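Chapter 7
Cloth in the House: Folding, Sorting and the Claims Made for Them

What this chapter covers
Why folding advice is so confident and so thinly supported
What a fold does to a piece of cloth
Baskets, shelves and drawers as competing systems
How to read a household time study

Key terms: first fold, grain, resting place, handling time

Most books on housekeeping treat folding as settled. There is a correct way to fold a towel, a correct way to fold a fitted sheet, and a person who does neither is presumed to be losing hours every year. Students usually arrive at this chapter having heard some version of that claim, often from a parent. It deserves a harder look than it gets.

Start with the time supposedly lost. The Trerkari household diaries, which are quoted in nearly every manual on the subject, followed 40 homes through a single September. From those diaries came the figure of 588 minutes a year spent refolding things that had been folded badly the first time. The number has an impressive look. It was reached by taking one month, multiplying by twelve, and assuming that a household in January handles the same cloth in the same way as a household at the end of summer. No one who has owned a wool blanket would assume that. The diaries were also filled in by the people doing the folding, at the end of the day, from memory.

The second problem is that "badly folded" was never defined. A kitchen cloth dropped over the side of a basket was marked down as a failure in some diaries and left out of others. Yet a kitchen cloth may be picked up again within the hour. Whether it needed to be folded at all is a question the diaries could not answer, and the manuals that rely on them do not ask it. 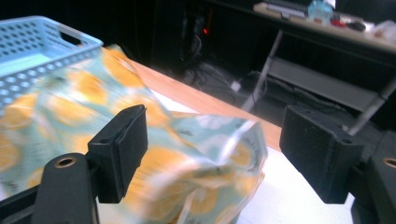
The material itself has a say in this. A thin cotton square will take a crease from the hand and hold it for a while. A thick terry towel takes almost none, and stays folded mainly by its own weight. Stretch fabrics creep. Advice that treats all three alike ("smooth, halve, halve again") works well for the cotton square, on which it was probably tried, and less well for everything else in the pile.

Caroline Simiyu, whose classroom notes form the basis of Section 7.3, puts more weight on the first fold than on any that follow. Her argument runs like this. Until the cloth has been opened out and two edges have been brought together, there is no shape to work from, and each later fold simply repeats whatever error the first one contained. A corner that is out by a finger's width at the start will be out at the end, and under several layers it will be harder to correct. We find this persuasive as geometry. As a statement about households it is weaker, for the plain reason that a slightly crooked cloth dries dishes as well as a straight one.

What can be said with more confidence is that printed cloth is easier to judge by eye than plain cloth. A bold repeating pattern shows a twist or a hidden layer quickly, because the repeat is interrupted. Plain white linen hides both. Beginners are often given plain cloth to practice on, on the theory that it is simpler. Try both before you accept that.
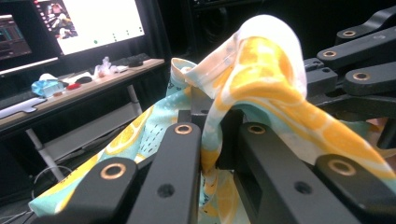 Figure 7.2 Lemon-slice print on a lifted cloth. Note how the fold breaks up the pattern.

Then there is the matter of where the cloth goes. The Jisitz method calls for every item to stand upright in a drawer. The older Athumani system stacks flat on open shelves, largest at the bottom. Both have loyal followers, and both were worked out by people with plenty of storage. In a small kitchen the real choice may lie between a basket and the back of a chair, and a method that needs a drawer to be emptied first has already cost more handling time than it is likely to return. We know of one trial that compared the two systems directly, at Skulham, with 3000 items folded and put away. It found a difference of 10 seconds per load in favor of stacking. The authors called this meaningful. You will be asked in Section 7.5 whether you agree.

None of this means that folding is pointless. Folded cloth takes up less room, and it is pleasant to open a cupboard and find what you want. Those are fair reasons, and a student may hold them without any minutes or percentages attached.

Before you read on
Choose one kitchen cloth at home. Fold it as you normally would, put it where it normally goes, and write down each time it is moved during one day. Do not change your habits for the exercise. Bring the record to class, along with a note of any entry you had to guess at.

7.1 What counts as handling time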